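Kitchen staff union at Stollthorpe asks for proof before robot arms reach the prep line

STOLLTHORPE, March — The union branch representing kitchen workers at Stollthorpe's central catering site said today it will not support a planned robot trial until management puts its promises about jobs and hours in writing.

Espinoza Catering, which runs the site, wants to place a robot arm on the vegetable and fruit prep line under a project called Clukov. The kitchen turns out 1,000 meals a day and employs 35 people on prep. Managers told staff last month that the arm would take over "repetitive handling" and leave workers free for "higher-value tasks." They have not said what those tasks are or what they will pay.

"We asked which jobs on the line the arm does from start to finish, and we got a slide with the word 'flexible' on it," said Rosângela Pimentel, branch secretary and a prep cook at the site. "My members wash, trim, peel, check for rot and clear up after themselves. Tell us who does the rest of that when the arm has picked up its potato."

The company's case rests on 394 hours of simulated kitchen work. The branch does not dispute that the hours were run. It does question what they say about a 5 a.m. start with late deliveries and two people out sick. Management has so far declined to share how often the arm dropped items, stopped or needed a person to step in.

Ademir Lacerda, operations manager for Espinoza Catering, said in a letter to the branch that no one would lose a job "as a direct result" of the trial. The branch notes that the letter says nothing about temporary staff, unfilled vacancies or cut shifts. A similar line at the company's Nalladley kitchen was announced two years ago, and workers there say they now spend around an hour of each shift setting out produce for the machine — work that appears in nobody's job description.

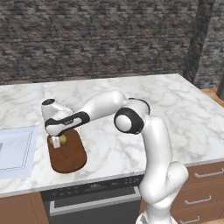 Computer rendering: a robot arm with its gripper at a cutting board in a simulated kitchen.

The branch is asking for the full simulation results, a written guarantee on hours for permanent and temporary staff, and paid training for anyone expected to work beside the arm. It also wants the right to halt the trial on safety grounds.

Members will vote on their position once the company has replied. Copies of the branch's letter to management are available on request from the Stollthorpe branch office.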